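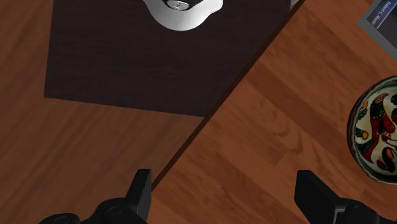 Losalstead has a new town bench, and it took only 2 years and one lawsuit threat to get it.

The bench sits outside the old Drerkis shoe store on Mill Street, facing the parking lot of the bank. It replaces a bench that sat in the same spot, facing the same parking lot, until a delivery truck backed over it one March morning. The town had the money to replace it by lunch. Then someone asked which way the new one should face.

Those who wanted it turned toward the street argued that a person sitting down in Losalstead should have something to look at, such as traffic. Those who wanted it left alone pointed out that the old bench had faced the bank since before most of the street faction moved here. A petition went around. It gathered over 70 signatures, a few of them from people who had also signed the other petition.

"I signed both because both people were standing in the bakery and I wanted my rolls," said Maja Sikora, who lives above the store and has the best view of the bench in either direction.

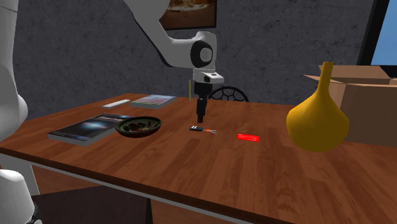
The town council, sensing an opportunity to make things worse, hired a design firm. Plernatico delivered a report on "seating orientation outcomes" and a bill for $3000, which happens to be more than the bench cost. The report recommended a bench with no back, so that people could face whichever way they liked. This was put to residents at a public meeting that started at 7 p.m. and was still going when the janitor began turning off lights in the hallway.

Older residents did not care for the backless bench. They said a bench without a back is a shelf. The owner of the building then let it be known that his attorney had views on anything placed in front of his window, back or no back, and the matter went quiet for a whole winter.

What broke the deadlock was Olszewski Hardware, which had a bench sitting in its side yard and was tired of mowing around it. The store gave it to the town for free. Two men from the road crew carried it over before breakfast, set it down, and bolted it to the holes left by the old one. The holes only line up one way.

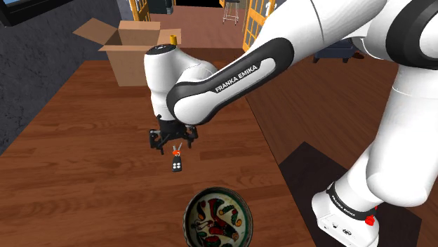
It faces the bank.

The council voted to accept the gift after the fact and thanked all sides for their patience — a generous reading of the minutes. The Plernatico report will be kept at the library, where it can be requested at the front desk. So far it has been checked out once, by the bank.

Sikora says the bench gets steady use in the afternoons, mostly by people from the street faction. They sit sideways.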